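Ticket 332: lid will not seat on white container
Product: Nusel
Status: open, waiting on Sandhu
Opened: Wed 9 March

Lid stops short of closing. Same fault on two others from the Rasent delivery. Wiped the rim and tried again, no change. Swapped lids between containers, no change. Tab not forced.
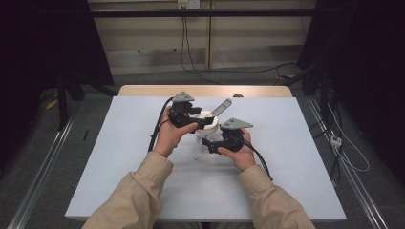
White container-like object with grey tab, held above the pale board.

Next step: Sandhu to send three spare lids. Keep the old ones until the ticket is closed.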